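Call for Participants: Working Group on Good Practice for Robotic Handling of Labware

Virnar, Mesham site
Posted 26/06/2023
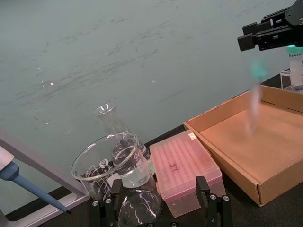

Virnar is seeking participants for a working group that will review and test a draft code of practice for robot arms used at open laboratory benches. The draft covers benches where an arm shares its work area with glassware, hand pipettes and consumables that were not designed for automated handling. Enclosed liquid handling systems are outside its scope.

Background

The current draft, known as the MacKinnon draft, contains 109 clauses. It was written from incident and near-miss records supplied by member laboratories. Of the 433 records reviewed, the largest group concerned contact between a gripper and an object other than the one being moved. The second largest concerned tubes released before they were fully supported. Existing machine safety standards deal mainly with injury to persons and say little about either case.

Work to be done

Participants will read the draft in full and submit written comments on at least two of the following sections:

Section 2, Bench layout and minimum clearance between fixed items
Section 3, Gripping of capped tubes, including grip height and closing force
Section 4, Travel height and speed over open containers
Section 5, Glassware containing liquid within reach of the arm
Section 6, Release conditions and confirmation of placement
Section 7, Stop controls, restart and operator handover
Section 8, Records and retention of motion logs

Each participant will also run the test procedure in Annex B on their own equipment. The procedure calls for 2,000 transfers of a capped centrifuge tube between a rack and an open tray, with water as the fill. Drops, mis-grips, cap movement and unplanned contacts are to be logged on the form provided. Runs may be split across several days. The layout must not be changed during a run, and any change between runs must be recorded.

No biological or hazardous material is to be used in the tests.

Who may apply

There are 20 places. Applications are open to laboratory staff, integrators, safety officers and equipment suppliers. Applicants should have:

- access to a robot arm with a parallel or angular gripper, installed and risk assessed for bench use
- at least one year of experience in operating or maintaining such equipment
- written permission from their employer to share test results
- the ability to read and comment on technical text in English

Experience in standards work is useful but not required. No more than two participants will be accepted from the same organization. Suppliers may take part in all sections but may not vote on Section 3.

Time and expenses

The group will meet online every second week, for 90 minutes. Expected effort outside meetings is four hours per week, plus the Annex B runs. One in-person meeting will be held at Mesham in November. Travel and lodging for that meeting are paid by Virnar. Participation is otherwise unpaid. Tubes, racks and trays for the tests will be shipped at no cost.

Data and conflicts of interest

Comments and test logs will be stored in Vetero, the project document system, and will be visible to all members of the group. Published results will not identify the laboratory. Each participant must declare any financial interest in gripper or labware products before the first meeting.

How to apply

Send a one-page statement to the Virnar standards desk through the contact form on this site. State the sections you wish to review, the arm and gripper model available to you, and the type of bench on which it is installed. Attach the employer permission as a separate file. Incomplete applications will be returned once for correction.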